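4.2. Planificación con objeto en la pinza

El segundo bloque de pruebas evalúa Overo, nuestro planificador de trayectorias, cuando la pinza sujeta un objeto alargado. Es el caso que más nos entusiasma: la geometría del efector cambia en cada agarre y el modelo de colisión debe reconstruirse antes de mover el brazo. Overo lo hace con 400 puntos de muestreo por objeto.
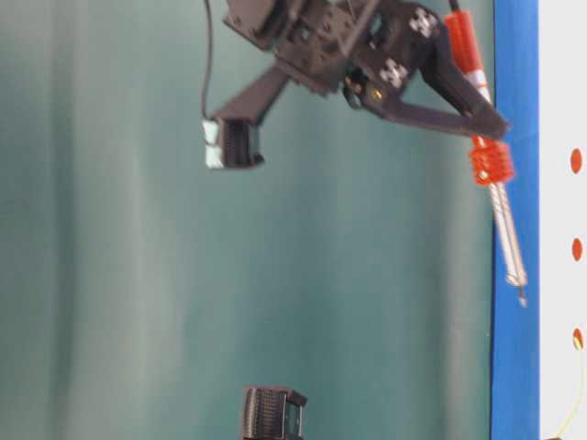 Figura 3. Pinza con un rotulador rojo y blanco junto al dedo ancho; la punta del rotulador queda sobre la franja azul.

La estimación de pose trata el rotulador como un cilindro con extremo cónico - una simplificación modesta que funciona de maravilla - y propaga la incertidumbre del agarre hasta la punta. El controlador recibe esa estimación y corrige la orientación de la muñeca en línea. De las 922 trayectorias generadas en Studomlow, solo 2 requirieron replanificación completa, un resultado magnífico frente a la versión anterior (Tzanetos y Bonsu, 2020).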